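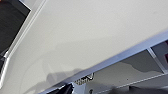
Wrist view close to a white panel and metal rail, gripper fingertip at the bottom edge.

Recording hand-guided demonstrations with the Tirnier wrist kit

This page covers moving the arm by hand while the wrist camera records. For remote control, use the Owino pendant guide instead. You need the arm mounted, the camera plugged in and the Endel recorder open on the laptop.

1. Set the recorder
Start a new session and enter the task name exactly as it appears in your task list. We use port 3375. If the recorder shows no picture, restart it before you touch the cables.

2. Free the arm
Hold the guide button and wait for the tone. The arm should stay where you leave it. If it sinks, the payload value is wrong – fix that first.

3. Practice the approach
Go through the motion 3 times without recording. Near a large plain surface the picture gives you little to steer by, so keep a rail or an edge in view. Watch for your own shadow too.

4. Record the cloth task
Drape the garment over the chair seat with a fold standing up. Come in slowly, open the fingers before you reach the fold, and pause for a second before closing. Stay clear of the chair frame.
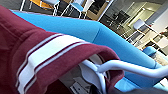 5. Save or discard
Press S to save, X to discard. Discard any run where you bumped the chair or let go of the guide button. Small corrections are fine – leave them in.

6. Change the setup
After 5 saved runs, turn the garment or move the chair a little. The Durkthorpe set has 1762 saved runs, and the early ones are too much alike to be of much use.

Sessions are stored under the task name. Copy them off the laptop before you update the recorder.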